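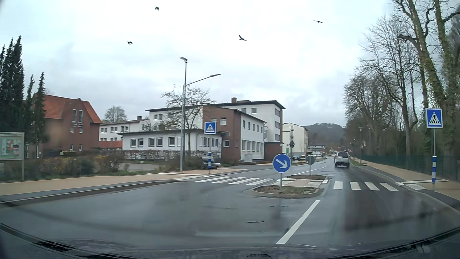 Oona Tuominen writes that her Steltent kit lost the lane every time the wipers ran, and asks whether the fault is in the camera or the glass. Start with the glass. The tips below are for anyone fitting the Steltent lane-keeping kit at home, and assume the version with the windshield camera and the separate control box.

Clean the inside of the windshield first. Haze on the inner face scatters light and costs more range than a low-grade camera would. Use two cloths, one damp and one dry, and leave the glass for 3 hours before you stick the bracket down.

Put matte black felt on top of the dash. A shiny dash reflects into the lens, and the software can take a pale band for a road marking. Felt from a sewing shop is fine.

Mount the camera inside the area the wiper sweeps, high up, clear of the mirror. The paper template in the box is short on one side. Measure from the center of the glass.

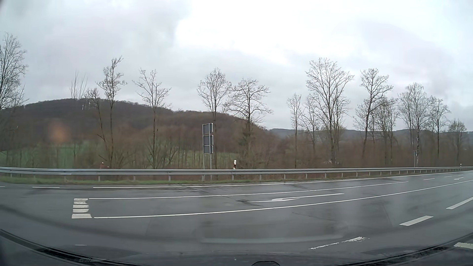
Wet road, turn arrow and edge lines.

Calibrate on a dry road, then repeat on a wet one and save both profiles. The menu allows 4. Ours are dry, wet, night and a spare. Block markings and worn paint gave the most false readings on our unit – if yours does the same, drop the sensitivity one step and drive the stretch again.

Route the cable down the passenger side pillar, behind any airbag and never across it. The supplied clips are brittle in the cold. Irnel cloth tape holds better and comes off clean.
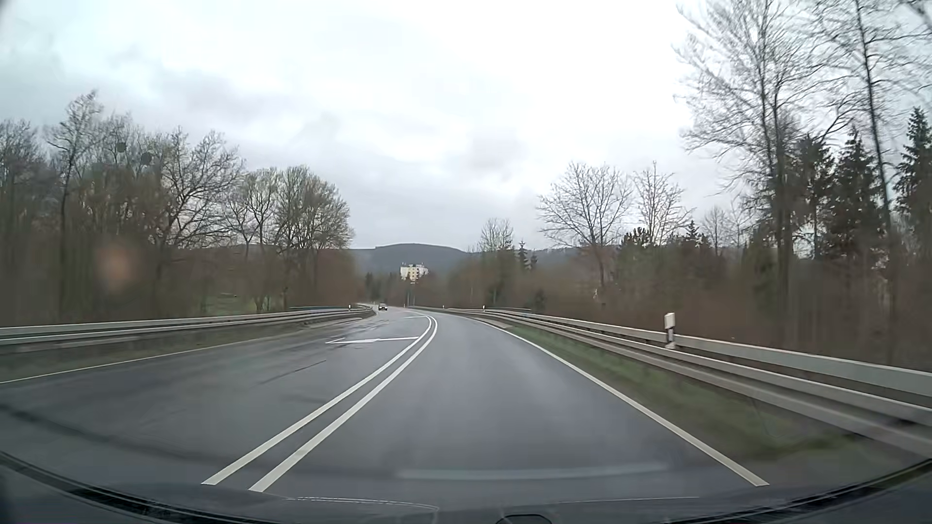
Workshop Notes, p. 942

Curves need the longest check. Watch the log for the moment each line is picked up, and compare left and right. A steady lag on one side means the bracket is twisted. Loosen the screw a quarter turn, correct, retighten.

The kit nudges the wheel and no more. It will not brake for a crossing. Keep both hands on the wheel during every test.

Spare brackets are sold singly by the Getthorpe shop. Firmware from August or later is needed for the wet profile.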